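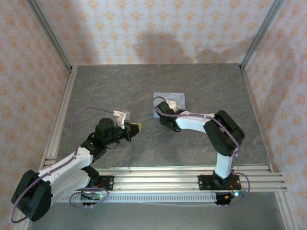
Pattern, Surface and the Small Object
Project report, second semester
Fanni Sárközi
Surface Design, Ustwood College

1. How the project began

My grandmother papered the inside of every cupboard she ever owned, so I suppose I came to this subject with my mind half made up. Open a door in her kitchen and there would be roses, or little sailing boats, or (in the cupboard with the good plates) a gold trellis that she had been given as the tail end of a roll and couldn't bear to throw out. I loved those cupboards as a child and I still do. When our class was asked in April to choose a question about pattern in the home, I wanted to know what all that busy decoration did to the ordinary things kept in front of it.

The question I settled on, after a good deal of crossing out, was this: how does a small repeating pattern on the walls change the way we notice a modest object on a plain or nearly plain surface? I looked at it in one small interior, with three patterned walls and a grey marbled top, and I used a tin with a printed lid as my object. I had planned to work with a whole range of household things, from eggcups to a biscuit barrel. My tutor pointed out, very kindly, that I would still be writing in the holidays, so the tin it was.

2. Background reading and visits

I spent two mornings in the sample library at Vivum, where there are 3,445 wall coverings catalogued by type of repeat. I'd recommend a visit to anyone in the year below, though do take a sandwich. The diamond repeats have their own run of drawers and I went through nearly all of them, making thumbnail sketches as I went. What struck me was how different two diamonds can be. A diamond made of hard lines reads as a grid and makes you want to check whether it is straight. A diamond made of flowers or leaves is much gentler, and at a distance it softens into a sort of blush across the wall.

I also read the Msimang notes on domestic pattern, which our department keeps as a stapled set on the reserve shelf. They make a distinction I found very useful between pattern that "holds" a room and pattern that "fills" it. A holding pattern has plenty of ground showing between the motifs, and you can put things in front of it. A filling pattern leaves the eye nowhere to sit. My grandmother's roses, I'm sorry to say, were fillers of the first order.

3. The wall pattern

The walls have small floral diamonds in an orange that leans toward peach, repeated over a pale ground. It is the same on all three sides. I had wondered whether this would be too much, as the usual advice is to choose one feature wall and leave the others alone, but I have come round to it completely. With only one wall patterned, you have a picture and a viewer. With three, the pattern becomes the place, and I found that I stopped looking at it after a while and began looking at what was in front of it.

The colour deserves a paragraph of its own. Orange is something people get nervous about in interiors, and several of my classmates pulled a face when I named it. The motif is small, though, and the ground is so pale that the orange never gathers into a block. In my own notes I first wrote the ground down as white and a page later as a pinkish white, and I've left both entries in because they show how much a light ground will take from its surroundings. We tested the same effect in our colour workshop with painted cards – a warm motif will lend a little of itself to whatever pale tone it sits on.

4. The grey surface

Below the pattern is the marbled grey, and I think it does more of the work than it gets credit for. It is a dark, cool, quiet thing, with veining that is only a shade or two away from the ground, so you get some movement without any strong lines. Against warm orange it looks cooler still. If I had gone for a white marble with bold veins, I suspect the surface and the walls would have squabbled all day long.

I did try out the alternatives on paper. I made painted boards of a honey timber, a plain cream and a deep green, and held each one against a drawing of the diamond pattern. The timber was cosy but it sat too close to the orange and the whole thing went a bit like marmalade. The cream vanished. The green was handsome, and I may use it for something else, but it made the flowers look Christmassy. Clitodden, the showroom out past the station, very generously let me borrow a box of finish swatches for a fortnight, and the greys won in every pairing I tried.

5. The tin

The tin is a small rectangular one. Its lid is light blue with a cartoon-style illustration printed on it, and the edges are a more muted blue. I chose to look at a tin because nearly every house has one or two that have outlived whatever came in them. They end up with buttons in them, or stamps, or keys for locks that went to the tip years ago. They are also printed, so a tin brings a picture of its own into a room that already has plenty going on.

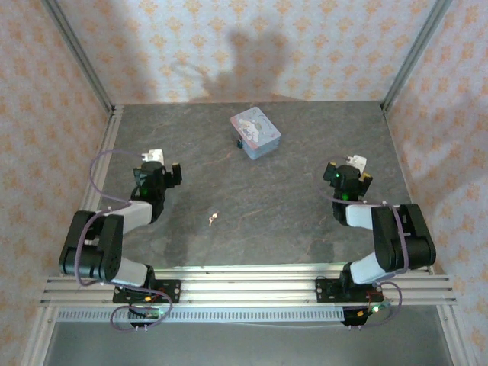

The tin toward the back of the marbled surface, its pale blue lid against the dark grey, with the orange diamonds on the walls.

Blue and orange sit opposite each other on the colour wheel, so a pairing like this could easily have been loud. Both colours are pale or broken up here, and what you get is more of a polite conversation. The lid is lighter than anything near it on the surface, and so it stands out from the grey first, and only afterwards do you notice that it is blue. I had expected those to come the other way round and I had to rewrite a whole section of my draft.

Position matters a great deal too. Set toward the back, the tin comes into company with the wall, and the flat pale shape of the lid gives the eye a calm patch below all those little diamonds. There is a dark shadow on the back wall above it as well, and I spent longer on that shadow than on anything else. A shadow crossing a regular repeat makes part of the pattern drop back, so the wall stops being an even sheet. I hadn't considered shadow at all in my proposal, and it has gone straight to the top of my list for next time.

6. What other people thought

I showed 35 people a set of my painted studies of a tin against different walls and asked them to mark each study out of 5 for how quickly they noticed the tin. The studies with small, well spaced motifs did nicely, and the plain wall did only a little better. The large, crowded motifs did worst, just as the Msimang notes would lead you to expect. I also left a space for comments and was quite overwhelmed, as I ended up typing out over 856 words of them. Plenty of people wrote about their own relatives' kitchens. One person drew me a floor plan of a caravan.

The marks should be taken lightly. Most of my respondents were from the design building and knew exactly what I was up to, and I showed the studies in the same order each time, which was silly of me. Anyone repeating this should shuffle them.

7. What I would do differently

I would begin with light. I treated it as something that simply arrives, and I should have been keeping notes from the first day on where it fell and what it did to the grey. I would also like to try the same tin at the front of a surface, well away from the walls, and then with a second printed tin beside it to see whether they help or hinder each other.

I'd test scale properly as well. My guess is that a diamond close to the size of the tin lid would be very awkward indeed, and that a much bigger one might be perfectly all right again, but I ran out of paint and out of weeks.

8. Thanks

Thank you to the staff at Vivum for putting up with me and my sketchbook, to Clitodden for the swatches (returned, with one corner slightly bent, sorry!), and to everyone who filled in a form. My painted boards and the typed comments are in the folder that goes with this report, and the drawings of the diamond repeats are in the flat file under my surname.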